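Votska sets aside funds for second robot bench at Stidlow

Stidlow, Tuesday, December 28, 2021 - Votska is very pleased to say that its equipment plan for the coming year has been agreed, and that it includes a second robot bench for the Stidlow workshop, to be ordered through Prokley and running by June.

"We went through 107 lines of wishes before settling on this one, and I am grateful to everyone who put up with my spreadsheets," said Gunnlaugur Lykkegaard, who looks after equipment planning at Votska. "An arm is only part of the bill - there is the table, the mounting plate, the spare parts and the training days, and we have budgeted for the lot."
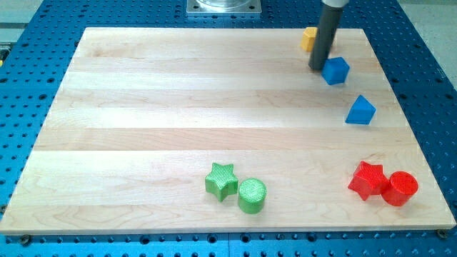 Coloured blocks on a wooden board beneath the robot arm.

Suppliers wishing to quote for tables and fittings are warmly invited to write to the Votska purchasing desk, quoting reference 202.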